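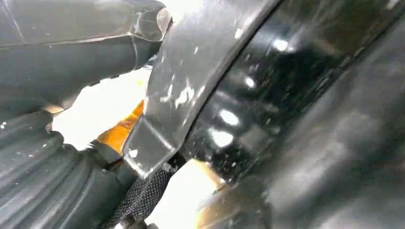 図1　手首カメラ近接視野。中央がグリッパ指、左下が蛇腹、下端中央が編組スリーブ。指の表面に白色の微小点多数。

手首カメラ付きグリッパ 収集前点検表(コメント付き)
対象手法:Prudine(近接視野における付着物・グレア領域の推定とマスク生成)
適用設備:Sonleyセル、Ulloaセル
点検日:2024-12-29
版:収集手順書 付属書B

1. 適用範囲
本点検表は、Prudineの評価用データを収集する前に実施する安全点検および画像品質点検に用いる。通常の把持作業のみを行う場合は第3節までとし、第4節以降は省略してよい。
判定は「適」「条件付き適」「否」「対象外」の四種とする。「否」が一件でもある場合は収集を開始しない。「条件付き適」はコメント欄に条件を記載し、収集ログの備考に同じ文言を転記すること。

2. 電源投入前の点検

2-1 非常停止ボタンの外観、固定、表示
判定:適
コメント:Sonley側、Ulloa側とも緩みなし。

2-2 セル扉インターロックの機械的な引っ掛かり
判定:適
コメント:Ulloa側の扉は閉まり際に抵抗がある。ラッチ位置は規定内。次回定期点検で蝶番を確認する。

2-3 手首周辺の外装、継ぎ目
判定:適
コメント:指の腹で継ぎ目をなぞり、段差がないことを確認した。樹脂粉の堆積はウエスで除去。溶剤は使用しない。

2-4 蛇腹の亀裂、ひだの噛み込み
判定:適
コメント:図1の範囲ではひだに白い粉じん状の点が付着している。付着のみでは否としない。亀裂の有無は画像で判断せず、照明を当てて全周を目視する。今回は全周目視で亀裂なし。

2-5 編組スリーブのほつれ、曲げ半径
判定:条件付き適
コメント:手首軸を両端まで手動で送った状態で、スリーブが蛇腹側に寄る。挟み込みは確認されないが、余長が少ない。収集中の手首軸は制限モードで動かすこと。制限値はBallellの設定ファイルに登録済みで、操作者が変更してはならない。

2-6 グリッパ指の固定ねじ
判定:適
コメント:合いマークのずれなし。

2-7 グリッパ指の表面状態
判定:条件付き適
コメント:擦れと白色の微小な付着物あり。粉じんか、残留物か、塗装の摩耗かは画像から区別できない。把持面に欠けがないことを手元で確認した。清掃の可否は4-3に従う。

3. 電源投入後、低速での点検

3-1 非常停止の動作(両セル)
判定:適
コメント:停止後の再起動に手動リセットを要することも確認。リセット前に動作指令が残っていないことをBallellの画面で見る。

3-2 グリッパの開閉、異音
判定:適
コメント:開閉を繰り返し、途中停止なし。閉側の終端でごく小さい接触音がある。前回と同じ程度。

3-3 把持力上限の読み戻し
判定:適
コメント:設定値と読み戻し値が一致。

3-4 手首カメラの固定
判定:適
コメント:低速往復の前後で固定具の合いマークに変化なし。近接視野の位置合わせは4-1で別に行う。

3-5 指と周辺部品の干渉
判定:適
コメント:隙間は全閉時、全開時、中間の順に確認する。明るい隙間は画像上で白飛びするため、カメラ画像による隙間の判定を禁止する。過去の点検で画像のみを見て「適」とした記録があり、当該の収集分は集計から外した。

4. 画像品質の点検

4-1 基準フレームとの位置合わせ
判定:適
コメント:Prudineは指の輪郭線を位置合わせの手掛かりに使う。指右側の暗い縁線を優先し、白飛び領域に接する左側の輪郭は補助とする。左側を主とした設定では、照明の変化により推定輪郭が隙間側へ移動した。

4-2 露光の固定
判定:適
コメント:自動露光は無効。隙間部の飽和は許容し、指表面の階調を優先する。隙間部の階調を残す設定では、蛇腹と筐体の境界が暗部に沈み、マスクの境界が不安定になった。

4-3 付着物の扱い
判定:条件付き適
コメント:収集直前の清掃は行わない。清掃を行う場合は清掃前後の静止フレームを必ず組で保存し、別系列として登録する。系列の途中で拭き取った場合、その系列は付着物評価に使用できない。

4-4 光沢黒色面の反射
判定:条件付き適
コメント:天井灯の映り込みと思われる楕円形または丸形の明部が縦に緩く並ぶ。輪郭がぼけており、付着物の白点とは大きさと縁の鋭さが異なる。ただし反射の近くにある白点は検出漏れになりやすい。マスクは反射と付着物を別クラスで出力させ、統合マスクのみを保存しないこと。

4-5 橙色部の色かぶり
判定:適
コメント:指の下部左側に橙色の部品が見える。スリーブ右側の白飛び部の縁にも淡い橙から黄褐色の色が出るが、別の部品か反射かを画像では特定できない。アノテーションでは後者を「不明」とし、部品クラスを付けない。

4-6 近接ぼけ領域
判定:適
コメント:右端から右下の暗灰色面は焦点が合わない。この領域は学習、評価の両方から除外する。除外境界は固定テンプレートとし、フレームごとの手修正は認めない。

5. 手法の結果に関する確認

5-1 データ件数の照合
判定:適
コメント:登録フレームは2376枚。うち評価対象は1507枚で、残りは位置合わせ不良、露光変更、清掃系列の混入により除外した。除外理由は一枚につき一つとし、複数該当時は上記の記載順で先のものを採る。

5-2 推定の打ち切り条件
判定:適
コメント:反復回数の上限は2000。上限到達は51フレームで発生した。到達したフレームも評価対象に残し、集計表では収束フラグを併記する。到達分を除いた集計は参考値であり、本表の判定には用いない。

5-3 比較条件
判定:適
コメント:比較相手は単純な輝度しきい値法とした。しきい値は調整用系列で決め、評価系列では動かさない。指表面の白点については両手法の差が小さい。差が出るのは光沢黒色面で、しきい値法は反射を付着物として数える傾向がある。

5-4 再現性
判定:条件付き適
コメント:Sonleyセルで求めたパラメータをUlloaセルにそのまま適用すると、反射クラスの面積が過大になる。照明配置の差による可能性があるが、切り分けは未実施。当面はセルごとにパラメータを保持し、結果表にセル名を必ず記載する。

5-5 安全判定への流用禁止
判定:適
コメント:Prudineの出力を挟み込み、亀裂、締結緩みの判定に使用しないこと。本手法が推定するのは視野内の見え方であり、部品の健全性について評価した実験はない。Ballellの画面に出る「視野良好」の表示も同様に扱う。

6. 是正および保留事項
(a) 編組スリーブの余長。固定位置を一段ずらす案と、スリーブ自体を交換する案がある。作業前に2-5の状態を静止画で残す。
(b) Ulloa側扉の蝶番。
(c) 反射クラスの過大推定。7月の収集分に同じ照明条件の系列があるため、先にそちらを再計算する。
(d) 5-2の上限到達フレームの目視分類。反射近傍、指先端の折れ線付近、その他の三区分で記録する。

7. 総合判定
条件付き適。
条件は、手首軸の制限モード使用(2-5)、指の無清掃維持(2-7、4-3)、反射クラスの分離保存(4-4)、セル別パラメータの使用(5-4)。
手首部の分解、指の交換、照明の移設のいずれかを行った時点で本判定は失効する。再点検は2-1から実施し、途中の項目から再開しないこと。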